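Flitton Home Pages
Kitchens / Conversations

The Counter Where the Phones Go

Damián Salinas buys, cleans and passes on secondhand phones from the prettiest kitchen on Drostenska, and he has opinions about cloths, cases and wallpaper. We went over for coffee and stayed until the dishes were done.
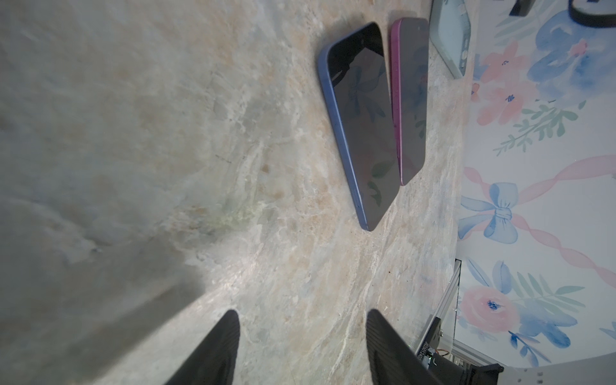
Phones resting on the stone counter, with the wallpaper showing up in the glass.

"Put your bag anywhere but the counter," Damián Salinas calls from the hallway, and then apologizes, and then says it again. The counter is taken. It is a working surface for most of the day and a dinner surface for the rest of it, and after 13 years in the house he has the changeover down to an art.

I had come to talk about phones. We got as far as the stone and the flowers on the wall before I even had my coat off, which tells you something about the room, and a fair bit about him.
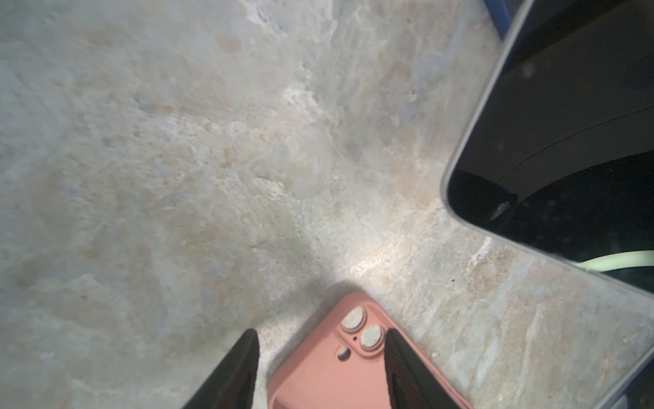 Words: Flitton staff
Published Mar 8, 2024
Filed under: Small Workspaces

Salinas runs Nakus, a one-man business that takes in used phones, cleans them up, checks them over and finds them new homes in the neighborhood. There is no shop. There's a doorbell, a drawer full of labels and this kitchen, and on a good month 80 phones will pass through it.

"I tried the spare room first," he says. "I had a desk, a lamp, a real office chair, everything. I hated it! It was so gloomy in there. I kept carrying the phones in here to look at them properly, and one day I just didn't carry them back."

The light is what did it, he thinks, along with the stone. The counter is polished and pale, cream and peach with tan running through it and little flecks of rust color that he has been wiping at for years, even though he knows perfectly well they're part of it. It came with the house. He has never found out where it was quarried and isn't in a hurry to.

"When you put a phone down on something plain and white, it looks like a product," he says. "I don't need it to look like a product. I need to see whether the edge is chipped. On this, with all the swirls, I find my eye goes right to the straight line of the phone. If the line has a nick in it I see it right away. Somebody who knows about these things could probably tell you I'm wrong. It works for me."

What it doesn't hide is crumbs, at least from him. Toast is the great enemy of Nakus. He wipes down before he starts, and he wipes down again when his two kids have been through looking for a snack, and he says he could do it every five minutes and still find one. "A crumb under a screen when you slide the phone across, that can be a scratch. So I don't slide. Lift, always lift. My daughter says it to me now when I'm moving the butter dish."

I ask how a session goes, and he lights up, because he loves this part.

Phones come out of the padded envelopes and get laid down side by side with space between them, all switched off, screens up. He likes them roughly parallel. He doesn't stack, ever. Then he makes coffee and leaves them alone for a minute.

"I look at them from over there, by the stove, with my cup. It sounds silly. But from across the room you see which one is the scruffy one, which one somebody loved. Up close they all look like phones."

After that he goes one at a time. He looks at the front glass while it's dark, tilting it toward the window. A lit screen, he says, will flatter anything. A dark one acts like a mirror, and a mirror is honest about scratches. In this kitchen it is a very cheerful mirror. The wall behind the counter is papered in flowers, blue petals and pink blooms and plenty of green leaf, and when the phones are lying face up the whole garden turns up in the glass, a bit dim and ghostly.

"That's my test pattern!" he says. "If a petal has a line through it, there's a scratch. If the leaf goes wobbly, I look again. I've been doing it so long that I know that wallpaper better than I know my own face."

The paper is a story of its own. It was hung by the previous owner, a Mr. Þorgeirsson, who left a spare roll in the cupboard under the stairs with a note asking whoever came next to please give it one winter before tearing it down. Salinas and his wife had already bought the paint, a sensible off-white. They gave it the winter. The paint is still in the garage.

"I wrote to him, years later, to say thank you," he says. "He wrote back asking if the corner by the door was still peeling. It was! It is. He told me which paste to use and I bought it and I haven't done it yet."

Back to the phones. Once the front is done he turns the phone over, and here he slows right down. Backs get ignored, in his view. People sell a phone and talk about the screen and the battery, and then you flip it and find years of pocket lint packed in around the camera. He uses a soft dry brush for the raised part where the lenses sit, a wooden toothpick with the tip blunted for the seam around it, and nothing wet until the loose stuff is gone.

"The ridge around the camera is where everything lives. Sand, flour, hand cream. I had one from a baker, a lovely guy, and it was like the phone had been breaded."

Cases come off if there is a case. He's firm about that, and he was happy to give me the full routine, so I'm passing it along more or less as he said it. Start at a corner near the top. Work a thumb under the lip, go slowly down one long side, and let the phone come out by itself at the end. Wash the case in lukewarm water with a drop of dish soap, rinse it, stand it up on the drying rack overnight. Wipe the sides of the phone while it's bare. Grit collects there too, and it's the grit that does the damage when the case goes back on.

Does he sell the cases along with the phones?

"I give them. If it's clean and it fits, it goes in the envelope. A clear one I'll look at twice, they go yellow and then they look sad. The matte ones I like very much, they feel good in the hand. But you have to get them clean, or they go shiny in the places where the fingers were."

Color turns out to be a bigger topic than I'd expected. He's delighted by it. For years, he says, everything that came through the door was black or silver, and sorting them was like sorting spoons. Then people started trading in the blue ones and the pink ones, and the pale green, and his counter got a lot more fun to look at.

"A blue phone, you remember whose it is. I don't have to check the label so many times. And people are so happy! There was a lady here who said she wanted anything, anything at all, whatever was cheapest. I put three down in front of her and she picked up the pink one and that was that, she didn't ask me the price until she was at the door."

He does still check the label, he adds quickly. Every phone has a number on a bit of paper tape, and the number goes in a ruled notebook that lives next to the olive oil. He has been told to use a spreadsheet. He started one in April of last year and the last entry in it is also from April of last year.

The kitchen has its rules, and the family keeps to most of them. Nothing hot goes down on the phone end of the counter. Cables get coiled and put back in the basket on the windowsill before dinner. The kids may ask about a phone but may not name it, a rule that came in after one particular handset proved very hard to part with. And at six o'clock everything goes into a shallow tray lined with an old dish towel, the tray goes on top of the fridge, and the counter belongs to whoever's cooking.

"It's a good stop," Salinas says. "In the spare room I would go on until ten. Here somebody needs to chop an onion, so I'm finished."

I ask whether he'd ever want a proper workshop, with a bench and shelves and one of those big magnifying lamps. He considers it for longer than I thought he would. He'd like the lamp, he says. He'd like it very much. He has picked out where it would clamp on, and he shows me, and then shows me why it won't work with the cupboard door.

He would also like a second drying rack, a label printer that doesn't chew the tape, and for people to take their SIM cards out before they hand a phone over. He keeps a jar for the ones that get left behind, and calls every owner he can.

For anyone who wants to clean a phone at home this weekend, he suggests beginning with your own, on whatever counter you have, with the power off and a folded cotton cloth. Look at the glass while it's dark. Do the camera ridge with a dry brush. Take your time with the corners of the case.

"And then put it back down and go do something else for an hour," he says, already reaching for the tray. "You'll be surprised how nice it looks when you come back. I still am, and I do this every day."

Nakus takes phones by appointment at the house on Drostenska. Ring the lower bell.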